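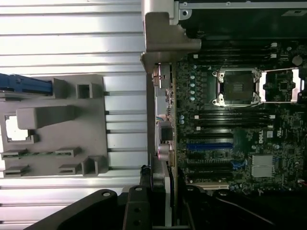
# Telberg flood relief channel: progress report to the grant fund

We're very pleased with this reporting period. The lower channel is dug and shaped along its whole length, the new footbridge is open, and the first of the two control gates is standing in its frame at the mill end. There is still plenty to do at the top of the scheme and one change to ask you about (see "Change to the alignment"), but on the ground it looks like a channel now, and people in Telberg have started calling it one.

## Where the works stand

The lower channel runs from the mill to the outfall on the Sproģis. Elex finished the bulk dig in July and went straight on to trimming the banks, which was a brave call with the ground as soft as it was at the outfall end, and it paid off. The banks have been topsoiled and seeded. Grass has come up well on the south-facing side and rather thinly on the other, so the shaded bank will be seeded again in the next growing season at the contractor's cost.

- **Lower channel:** dug, trimmed and seeded. Stone protection at the outfall is in.
- **Footbridge:** open, with handrails fitted and the ramps surfaced. The old stile has gone, so pushchairs and wheelchairs can get across for the first time (a lovely result, and one that came up again and again in the consultation).
- **Mill gate:** frame and gate in, lifting gear fitted, power supply still to be connected.
- **Upper gate:** foundation poured. The gate itself is at the fabricator's yard.
- **Upper channel:** stripped of topsoil, not yet dug.
- **Road culvert:** design approved, road closure applied for.

The mill gate has been wound up and down by hand over its full travel and seats properly on the sill. We'll repeat that under power as soon as the supply is live, and the results will go in the next report along with the commissioning sheets.

## Change to the alignment

The approved route took the upper channel in a straight line behind the allotments. Trial pits along that line found a band of old tipped material, mostly brick and ash, much deeper than the desk study had suggested. Digging it out and carting it away would have eaten most of the contingency.

Zostach went back to the model and tried the line 200 metres further east, across the bottom of the grazing field. We were prepared for a compromise and got something better! The eastern line sits in clean clay, it keeps the allotments whole, and the bend slows the water a little before it reaches the upper gate. The flood level at the lowest houses comes out the same as in the approved scheme. 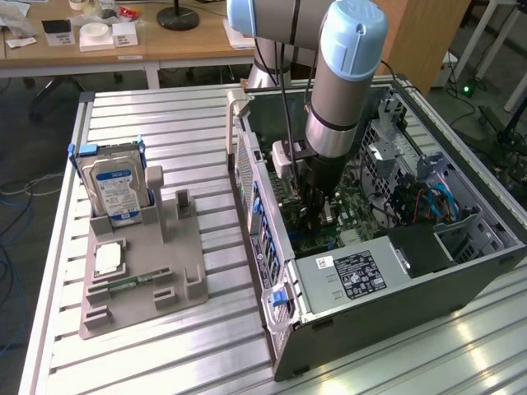 The landowner has agreed to the new line in principle, subject to a proper crossing for cattle and to the fence being put back in oak posts. Both are reasonable and both are in the revised estimate. What we need from the fund is written consent to the change of route, as it departs from the plan attached to the grant agreement. The revised plan, long section and model note are in the appendix folder. Planning officers have told us they'll treat it as an amendment to the existing permission, and the application is in.

If consent comes through before the winter, Elex can keep the same digging crew on site and move them directly from the lower length to the upper. If it arrives later we would lose them to another job for a while, and the upper channel would start in the spring instead. Neither case threatens the completion date in the agreement, though the first leaves us far more comfortable.

## Homes and businesses

The scheme is designed to lower the flood risk for 143 properties, and that figure hasn't moved with the new alignment. A few gardens along the eastern side of the grazing field would have been a worry, so Zostach checked them separately. Water stays within the banks there in the design flood, with the full freeboard.

Of the properties covered, seven sit low enough that the channel alone doesn't give them the standard of protection we promised. These were always down for individual measures: flood doors, non-return valves and raised air bricks. Surveys have been done in all of them, and the owners have been generous with their time and their tea. Orders for the doors will be placed once the last owner has chosen a colour.

## Trees, banks and wildlife

We planted 2725 saplings along the lower channel and on the spare ground by the outfall, mostly alder, willow and hazel, with hawthorn on the dry side. Early losses have been light. Voles have been at some of the hazel, and taller guards have gone on there.

The shallow scrape beside the outfall filled by itself within days of being dug. It was a modest line in the budget and it has become the most visited part of the whole site. Our ecologist's notes record newts, snipe and more dragonflies than the old ditch ever had. We have kept the public path back from the edge on the north side so the birds have somewhere quiet to go.
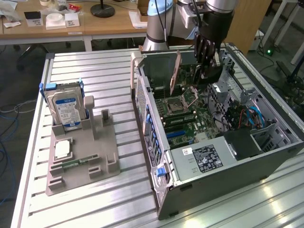
*Gripper above the rear of an open computer tower, with the green motherboard showing.*

## Money

Spending is within the approved total. The lower channel came in under its estimate, chiefly through re-using excavated clay in the banks and importing less. The mill gate came in over, owing to a rise in the price of the steel between tender and order. Taken together these nearly cancel out.

The eastern alignment saves on disposal and costs more in fencing, the cattle crossing and a slightly longer dig. The net effect is a saving, and we propose to hold it in the contingency until the road culvert is finished. Culverts under old roads have a way of finding pipes that aren't on any drawing, and we'd like the cushion.

No claim is being made this time for the upper gate, as it hasn't been delivered. The claim form and invoices for everything else are attached separately.

## Risks we are watching

**Power to the mill gate.** The supply company has moved the connection back twice. Until it's done the gate is hand-operated, and Elex have a trained crew on call whenever a flood warning is issued.

**Road closure for the culvert.** The bus route is the sticking point. We've offered to do the noisiest part between the last bus on Saturday night and the first on Monday morning, with a temporary stop at the chapel. The highways team like the idea and are checking the diversion for long vehicles.

**Wet ground.** The haul road across the grazing field will need more stone if the autumn is a poor one. The quantity is priced and can be called off at short notice.

## People and visits

The open afternoon at the footbridge drew a bigger crowd than the car park could take, which was a nice problem to have. Most of the questions were about the gates: who opens them, when, and what happens if the power is off. We've since put up a board by the mill with a plain drawing and the answers. The primary school has asked to come back in the spring to measure the trees they planted, and we said yes on the spot.

## Next period

1. Obtain the fund's consent and the planning amendment for the eastern line.
2. Connect and commission the mill gate.
3. Take delivery of the upper gate and set it on its foundation.
4. Start the upper channel dig.
5. Fit the flood doors and valves.
6. Agree the road closure and order the culvert units.

We would be delighted to show the fund's officers round before the upper dig begins. The path is firm as far as the footbridge in ordinary shoes; beyond it, please bring boots.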